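Dukik 12-Volt Car Kettle: a long wait for two cups of tea

Reviewed by Iresha Paul
Filed under: Road Food and Drink

I have been suspicious of car kettles since my father owned one that blew a fuse outside every town we drove through. The Dukik is supposed to be the one that changed everything. It has a locking lid, a stay-warm setting and a box covered in pictures of mountains. I took it on the drive I do every September to see my friend Kagiso, which is 306 miles each way and has very few places where I would willingly buy tea.
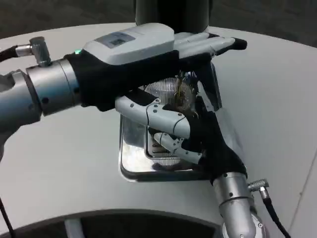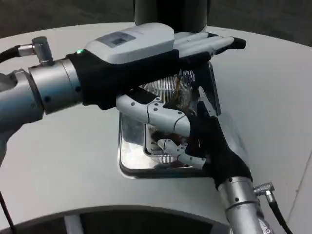

Fuel nozzle at the filler in the first picture; tea leaves in the mesh strainer in the second, with a steel tray underneath.

What's in the box

The kettle, a cord with a plug for the lighter socket, a strap that is meant to hold it upright, two plastic cups, and a folded sheet of instructions in very small type. The cups smell. I washed them twice and left them on the windowsill and they still smelled, so I took mugs from home. The strap is better than I thought it would be. It goes around the back of a seat or through the loop on a center console, and once it was tight the kettle didn't slide.

The cord is short. If your socket is down by the ashtray you'll be fine, and if it's inside the armrest, as mine is, the kettle has to live on the passenger seat with the lid of the armrest propped open. Anyone who drives with a passenger should measure first.

How long it takes

The box says "fast boil." It doesn't say how fast, and I looked on every side. From a cold bottle of water filled to the line, mine took 46 minutes to click off. I did it again on the way home with the heater blowing on my feet and the wait felt the same, though I didn't time that one.

I don't think Dukik did anything wrong here. The label on the base says 100 watts, and there is only so much you can get out of a lighter socket. My kitchen kettle draws many times that. But the people who wrote the box knew this too, and they chose the word "fast," so I'm going to hold it against them.

The practical answer is to start it well before you want to stop. That means running it while you drive, and the instruction sheet tells you not to. Page one: "Use only when vehicle is stationary." Fine, sensible, boiling water in a moving car is a terrible idea. Now read it again with the boiling time in mind. You would park, plug in, and sit there for most of an hour, with the engine off and the battery going down, or with the engine on and gas burning to make tea. The sheet also says not to leave it unattended, so you can't go for a walk either.

I followed the rules. I read most of a library book in a rest area.

The tea

Once the water is hot, it's hot. The kettle clicked off at a proper boil both times and black tea came out dark and strong, as it should. I used loose Kapoor breakfast tea the first time and bags on the way back. Loose is nicer, but you need somewhere to put the wet leaves, and a rest area trash can with wasps around it is not my idea of a tea ceremony. Bags are the right choice for a car. I say that as somebody who is a bore about loose tea at home.

The stay-warm setting is a small green button. It works by switching the heater on and off, and it makes a ticking noise that I stopped noticing after a while. Water left in there picks up a faint metal taste. If you're making instant coffee or cocoa you probably won't care. With a light green tea you would.

Pouring is the weakest part. The spout is wide and low and the lid lock has to be twisted open first, so you're holding a full kettle with one hand and twisting with the other, in a car seat. I ended up getting out and pouring on the hood. It dripped down the outside every time.

Cleaning

The opening is too narrow for my hand. Dukik suggests vinegar and water, boiled and left to stand, and I did that in the driveway. See above for how long it took. The outside wipes down easily.

What I compared it with

A Zendska flask. I've had mine for years and it has a dent in the side. I fill it with boiling water before I leave, put tea bags and a mug in a lunch box, and when I stop halfway the water is still hot enough for black tea. It isn't a full boil, and fussy drinkers will taste the difference. I can, a bit. It also takes no time, doesn't need a socket, and doesn't tick.

The flask's problem is the return trip, or day two of a long one, when there's no kitchen to fill it from. Most gas stations will fill it if you ask nicely and buy something. The one outside Dramley charged me for a large cup, and I paid it.

Who should buy it

If you sleep in your car or van and you're parked for the night anyway, the wait matters a lot less. Put it on, make dinner, have your tea after. Kagiso camps most weekends and took it off me for a fortnight, and she was much kinder about it than I am, apart from the cups. Do check your battery before you try that.

For a normal day's driving, I can't see it. The kettle does boil water and it seems decently made. I just don't believe many people will use it the way the instructions say to, and I wouldn't want them using it any other way.

Good: strap holds well, gets to a real boil, shuts itself off
Bad: very slow, short cord, drips, smelly cups
Verdict: borrow one before you buy one

Comments

Gerrit Buthelezi
Fill it from the hot tap before you set off and the wait is cut way down. Still wouldn't buy another. My cord got hot at the plug end, did yours?

Iresha Paul
Warm, not hot. I'd stop using yours.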